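Center drawer on white vanity drops when pulled past halfway

Forum: Furniture Repair and Fitting > Drawers and Runners
503 views

tobi_okonkwo
Vanity table, white, curved carved legs, oval mirror in a carved surround. Sold under the Ollden name. The center drawer runs fine to the halfway point, then the front sags and it binds on the way back in. Wooden runners, no metal. Load is small stuff only, nothing heavy. Before I take the drawer out I would like to know if this is runner wear or the table itself being out of level.

raelene_p
Check level first. Put a level across the top, front to back and side to side. Curved legs are often not equal in length, and on a hard floor a small error goes straight into the drawer opening.

tobi_okonkwo
Level side to side. Front to back it leans toward the room by 2 mm. 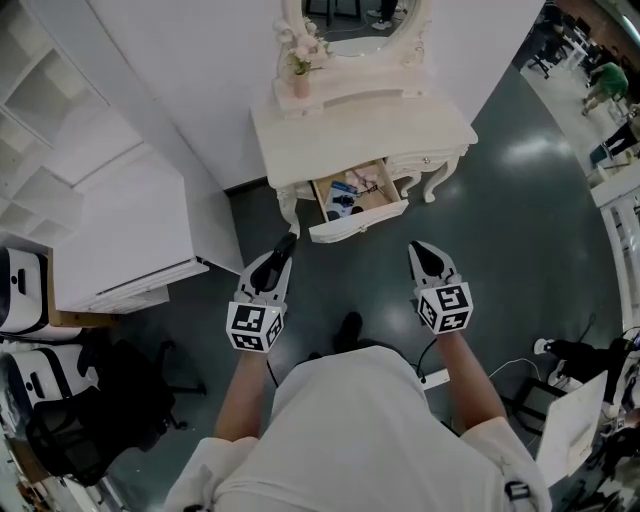 Clormont, 25 Aug 2018
Center drawer open, contents left in. The interior is light wood, unpainted. The table is against the wall and the floor is smooth and glossy, so it also creeps forward if I pull hard.

E. Tijani
2 mm over that depth will not make a drawer drop. A drawer that tips when extended has too much clearance above the sides. The part you need is the kicker, the strip above the drawer side that stops the back from rising. Either it is worn or it was never fitted tight.

raelene_p
Disagree in part. Lean does matter here, as the drawer is already biased outward before any load. I would shim the front legs and retest before touching the kicker. Felt pads will do it and will also stop the creeping.

E. Tijani
Pads are fine for the creeping. They will not close a gap. Push the drawer in halfway, lift the front and let go. If it knocks, it is clearance.

tobi_okonkwo
It knocks.

yetunde_s
Then add a strip to the underside of the kicker. I used the Grekasis self-adhesive tape on mine in June – cut it to the length of the kicker, one layer, test, second layer only if needed. The roll is part no. 3230 in my shop. Wax the runners after.

adesuwa.a
Tape peels at the front end. Hardwood strip, glued, planed to fit. Takes an evening and you do it once.

yetunde_s
Mine has not peeled. For a drawer holding small items I see no case for glue.

adesuwa.a
Give it 50 more openings in a humid room.

tobi_okonkwo
I will try tape first as it comes off again. Pads under the front legs at the same time. Is Brandão paste wax all right on bare wood, or does it need sealing?

E. Tijani
Bare wood is fine. Thin coat on the runners and the bottom edges of the drawer sides, buff, repeat. Keep it off the kicker until the tape is on.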